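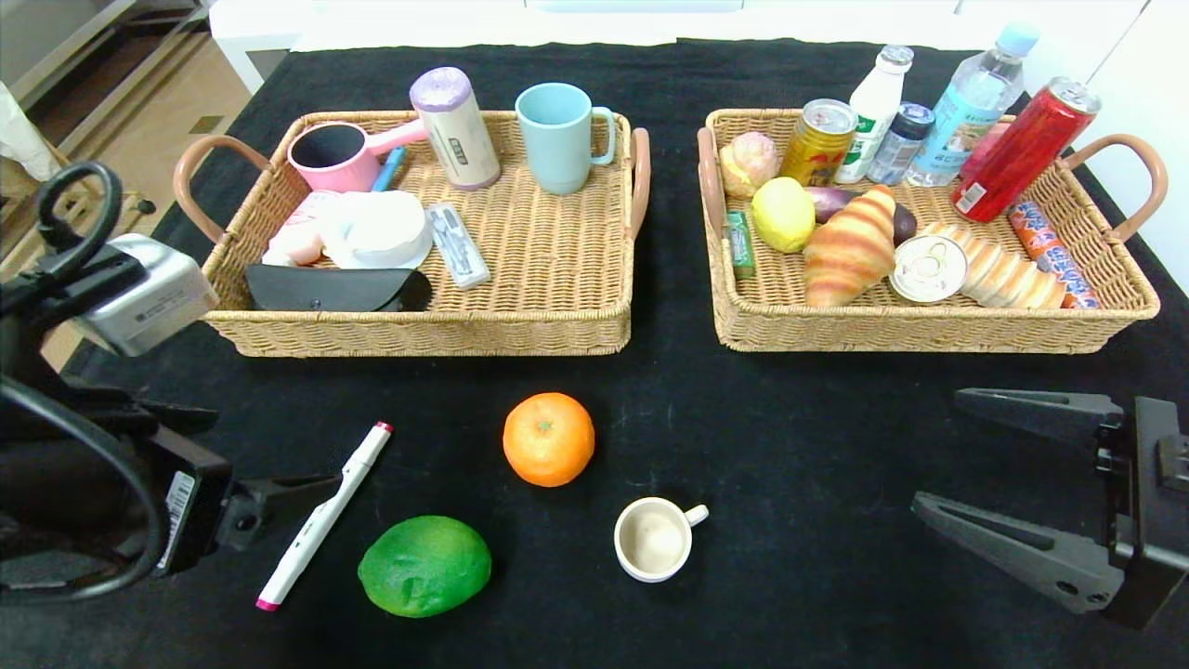

Two of the Trakberg baskets, one for everyday things and one for food and drinks.

Trakberg wicker baskets, set of 2
Review by Hanne Kuusisto

I bought these in August to get the clutter off our table, and I'm so pleased with them! They're rectangular, a warm tan color, with a curved handle at each end, and they look good side by side on a dark cloth.

What surprised me is how much goes in. Mugs, the thermos, the cutlery case and my glasses case share one basket, and I can still see what I'm reaching for. The other takes the groceries – bottles, cans, bread, a lemon, even an eggplant – and it gets pretty crowded, but I like it that way. 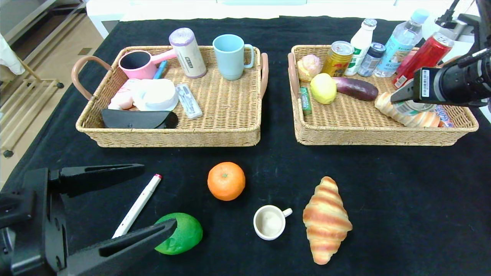 Croissant toward the front of the food basket, bottles at the back.

Small complaints: a can won't always stand up once the bottles are in, and I'd love a divider for little things like pens and tubes (Lindqvist sells one, but it's the wrong size). Crumbs get into the weave too, so I shake mine out over the sink.

My neighbor Kauko has already asked where I got them. I'd buy the set again, and I may still get another for the hallway.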